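3.2 Collecting demonstrations by remote control

All demonstrations were recorded in the simulated cell before any work was done on the real arm. The operator moved a hand-held controller whose change in pose was added to the pose of the tool tip at each step. Pressing the trigger closed the gripper; letting go of the side button froze the arm, so that the operator could bring the hand back to a comfortable position. We refer to this mapping as Heken. The second mapping, Farina, drives the joints directly from a small leader arm and has no freeze button.

The cell consists of one arm fixed at the end of a table, with the bins, the tray and the fixtures set out on a mat within its reach (Figure 2). Every episode begins with the gripper clear of all objects.
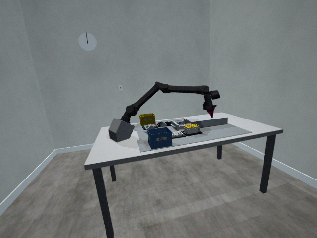 Figure 2. Simulated cell used for the remote-control sessions.

Thirteen operators took part, none of whom had used either mapping before. Each was given a practice period, which was not recorded, and then worked through the task list in a fixed order. Episodes were stopped by the operator and marked as kept or discarded by Gayan Majumder, who did not know which mapping had been used. Of the 89 episodes recorded with Heken, 43 were discarded, mostly for long pauses near the grasp. Pauses while the freeze button was released were cut before training, as the policy otherwise learned to stop above the part. The Farina episodes needed no such trimming and are treated separately in Section 3.3.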